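Questions I get about the Sunday swap table

I've been running the snack and flower swap out of my front room for almost 3 years now, and the same questions keep landing in my inbox, so I'm putting the answers in one spot. If yours isn't covered, write to me and I'll add it.

What is it, exactly?

You bring packaged snacks you like, you put them on the table, and you go home with snacks somebody else likes. That's really it! There's tea, there's a lot of talking, and people often bring flowers from their yards too, so those get swapped as well.

When's the next one?

Sun 16 August, from two in the afternoon until people drift off. After that we skip a few weeks and pick up again in September, once everyone's back from wherever they go.

Do I have to bring something fancy?

Please don't. Grocery store stuff is great. The things that go first are usually small, wrapped one by one, and a bit unfamiliar to whoever's picking - nut candies do really well with my crowd, and so does anything sour. I once brought a big expensive tin of cookies and carried most of it home again.

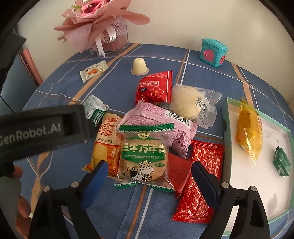 Revathi Kulkarni wrote in to say that small really is better, and that she'd like it spelled out that two bags of minis beat one big bag every time, especially with kids reaching in. Consider it spelled out.

Can I bring homemade?

I went back and forth on this one. For now it's packaged only, with the ingredients printed on it. We have a few people with serious allergies and I can't keep track of what went into everybody's brownies. If the label isn't in English, stick a note on it with the main ingredients (nuts, milk, egg, wheat, sesame at the very least).

How much can I take?

Take out what you put in, more or less. Seven pieces in, seven pieces out is how I do it myself, but I'm not standing there with a clipboard. First-timers can come empty-handed once.

What about flowers?

Yes please. Trim the stems before you come, and take off any leaves that would sit under the water. I have spare jars. Wrapped bouquets are fine too, just loosen the paper at the bottom so they can get a drink.

Does it cost anything?

No. There's a jar for tea money by the door. Last year it came to $225, and all of that went on tea, milk and paper cups.

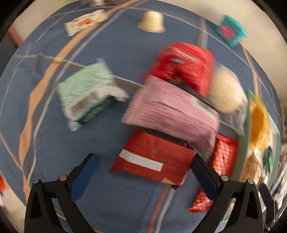
Could we please have decaf this time, asks Damir Janevski, and yes Damir, I've bought it, it's in the cupboard over the sink.

Can I bring kids?

Of course. I ask that they pick with an adult next to them because of the allergy thing. The dog stays upstairs, so don't worry if yours are nervous.

Where do I park?

Along Tekleab Street, on the side with the hedges. The other side gets ticketed, even on Sundays - ask me how I know.

What happens to the leftovers?

Divya Kartha takes a box to her night shift crew, and whatever she can't carry I put out for the neighbors on Monday morning. Bring a bag if you want first pick at the end.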